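シミュレータ上でのハンド比較メモ(五指ハンドと平行グリッパ、カメラ位置、制御周期)

前回の記事で予告した、ハンドの比較をようやく回し終えた。結論を急ぐ人のために先に書くと、今回のタスク構成では平行グリッパの成功率が高く、五指ハンドは一部の物体でだけ優位だった。予想どおりといえば予想どおりだが、失敗の内訳が想定と違ったので記録しておく。

比較したのは、Prulldenの五指ハンドのモデルと、Flilnessの平行グリッパのモデルである。どちらも実機は手元になく、配布されているモデルファイルをシミュレータに読み込んで使った。したがって以下の数字はすべてシミュレーション上のものであり、実機の性能を示すものではない。コントローラは以前から使っているTrujilloのブランチをそのまま流用した。シーンの管理とログの収集にはDultonhamを使っている。

タスクは卓上の物体を把持し、持ち上げ、指定位置に置くという単純なものに限定した。対象物は5種類。薄い板状のもの、縁のある容器、丸みのある物体、細い棒、小さな立方体という組み合わせで、形状の傾向がばらけるように選んだ。各物体について初期位置と姿勢を乱数で振り、1条件あたり96試行とした。96という数に統計的な根拠はない。並列環境の数の都合で、端数が出ないところに揃えただけである。

成功の判定は、物体が目標位置の許容範囲内で静止し、かつハンドから離れていることとした。最初は「離れていること」の条件を入れておらず、五指ハンドの成功率が不自然に高かった。ログを追うと、置いたあとも指が物体に引っかかったままの試行が成功に数えられていた。判定を直して全条件を回し直している。以下に書く結果は修正後のもの。

まず平行グリッパから。棒と立方体はほぼ問題がない。把持点の候補が少なく、接近方向さえ合えば閉じるだけで済む。丸みのある物体は、接触点が中心からずれると閉じる途中で押し出してしまう。これは摩擦係数を上げれば目に見えて減るが、上げすぎると今度は離すときに物体が指に付いてくる。結局、配布モデルの既定値に戻した。既定値から動かして得られる改善は、たいてい別の物体での悪化と引き換えになる。

板は難しい。卓面に置かれた薄い板を真上から挟もうとすると、開口幅が足りないか、指先が卓面に当たって止まるかのどちらかになる。一度端まで滑らせてから掴む動作を入れれば解決するのはわかっているが、今回はハンドの比較が目的なので動作計画側の工夫は入れていない。

五指ハンドのほうは、設定に時間がかかった。関節数が多いぶんゲインの調整箇所が多く、配布時の値のままでは指先が細かく振動する。振動は接触の瞬間に大きくなり、物体を弾く原因になっていた。指の減衰を上げ、位置指令の変化量に上限をかけたところ収まった。ただし上限をきつくしすぎると、今度は閉じるのが遅れ、腕が持ち上げ動作に移った時点でまだ指が閉じきっていない。腕と指を別々のタイマーで動かしていたのが悪かったので、指の関節速度が閾値を下回るまで腕を待たせるように変更した。

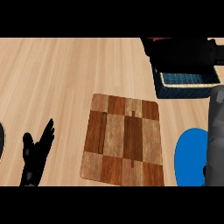

待ち合わせを入れた効果は大きく、持ち上げ直後の落下はかなり減った。代わりに1試行あたりの時間が延びている。指が物体に当たりながらわずかに滑り続けるような姿勢だと、関節速度がいつまでも閾値を下回らず、タイムアウトまで待ってしまうことがある。閾値を緩めるか、接触力の変化で判定するかを検討中。後者のほうが素直だと思うが、接触力の値がステップごとに跳ねるので、フィルタを入れないと使えない。

五指ハンドが明確に良かったのは、丸みのある物体と縁のある容器だった。前者は親指を対向させて包み込むように持てば、初期位置が多少ずれていても指が形に沿って収まる。後者は、縁に指を掛け、親指を外側から当てる持ち方が安定した。平行グリッパでも縁を挟むことはできるものの、容器が傾いたときに接触面の周りで回ってしまう。接触点が離れて配置できるという五指ハンドの利点が、そのまま数字に出た形になる。

逆に立方体では五指ハンドがかなり悪い。物体が指の間隔に対して小さく、閉じる途中で指と指の間を抜ける。使う指を親指と人差し指に限定すれば改善するが、それは五指を二指として使っているだけなので、比較としてはあまり意味がない。集計には全指を使った場合の値を残した。

次にカメラについて。観測用のカメラは俯瞰の固定視点と、手首に付けた視点の二つを試した。固定視点は卓面全体が入るので、物体の大まかな位置を出すには都合がよい。問題は把持の直前で、ハンドや腕が物体を隠す。とくに五指ハンドは手の甲の投影面積が大きく、接近方向によっては物体がほとんど見えなくなる。推定した位置が直前で飛び、そのまま腕が追従して空振りする試行が何度もあった。

手首の視点はこの問題には強い代わりに、遠いうちは物体が画角に入らない。よくあるやり方だが、遠距離では固定視点、近距離では手首視点に切り替えるようにした。切り替えの瞬間に推定位置が不連続になるので、200ミリ秒かけて重みを移している。この値は手で決めた。短いと腕がびくつき、長いと隠れた状態の推定を引きずる。

視点の切り替えは、平行グリッパよりも五指ハンドの結果に効いた。隠れる面積が大きいのだから当然ではある。固定視点だけで評価していたら、五指ハンドの成績は把持の性能と無関係なところで低く出ていたことになる。ハンドだけを差し替えて比較したつもりでも、カメラの条件が公平になっていない。過去に自分が書いた比較記事はこの点を考慮していないので、あまり当てにしないでほしい。

背景の影響も少し見た。木目の卓面と単色の卓面で認識側の出力を比べたところ、丸い物体や容器では差がほぼ出ない。薄い板で、かつ卓面と色が近い場合だけ、輪郭の推定が木目に引っ張られる。深度を併用すればよいかというと、板の厚みが薄いので深度の差もノイズに埋もれる。模様のはっきりした板であれば色だけで拾えるが、今度は模様の境目を物体の端と誤認することがある。ここは認識器を学習し直さないとどうにもならないと思う。

制御周期についても書いておく。Trujilloのブランチは腕と指を同じ周期で更新する前提になっているが、五指ハンドでは指の更新を速くしたほうが接触が安定した。物理演算の刻み幅はそのままで、指令の更新だけを速くしている。刻み幅自体を細かくすればさらに安定するものの、計算時間が素直に増える。全条件を一晩で回したかったので見送った。現状の設定だと、五指ハンドの全条件を終えるのに夜から翌朝までかかる。平行グリッパは寝る前に終わる。

失敗の分類にも触れておく。ログを自動で振り分けるスクリプトを書き、接近中の接触、閉じる途中の逸脱、持ち上げ中の落下、配置時の引っかかり、時間切れに分けた。平行グリッパは閉じる途中の逸脱が大半で、そこを過ぎればまず落とさない。五指ハンドは失敗が各段階に散らばっている。何か一つ直しても成功率が少ししか上がらないのはこのためで、調整していて張り合いがない。

自動分類のうち、どれにも当てはまらない試行が18件残った。手作業で再生して見たところ、ハンドが物体に触れる前に腕が卓上の別の物体を押し、それが対象物に当たって動いているものが多かった。腕の経路計画で対象物以外を障害物として登録していなかったのが原因。障害物の登録はDultonhamのシーン定義から自動で読ませられるはずなのだが、容器のように内側が空いた形状だと凸包で近似されてしまい、容器の中に置く動作が衝突扱いになる。形状を手で分割すれば通る。面倒なのでまだ一部しかやっていない。

両腕の構成についても質問をもらっていたので簡単に。片側を五指、もう片側を平行グリッパにして、平行グリッパで板の端を浮かせ、五指で受けるという動作は手動の指令では成立した。ただし両腕の作業範囲が重なるあたりで干渉回避が効きすぎ、どちらの腕も止まって譲り合う状態になりやすい。優先順位を固定すれば動くものの、優先される側が毎回正しいとは限らない。自動化できたら別の記事にする。

設定ファイルは整理してから公開する予定でいる。ゲインの値だけ先に知りたいという人がいるかもしれないが、シミュレータのバージョンが変わると接触の計算も変わり、同じ値では再現しないことがある。手元でも12月に更新した際、それまで収まっていた指の振動が戻ってきて、減衰を調整し直す羽目になった。公開するときはバージョンを固定した環境定義も一緒に置く。

次は指先の形状を変えて、板をもう一度試す。Flilnessの平行グリッパには指先だけを差し替えられるモデルがあり、先端を薄くした版なら卓面との隙間に入る可能性がある。卓面との接触で腕が止まる件は、手首の鉛直方向だけ剛性を落として逃がすつもりでいる。先に刻み幅を見直したほうがよい気もするので、順番は計算機の空き具合で決める。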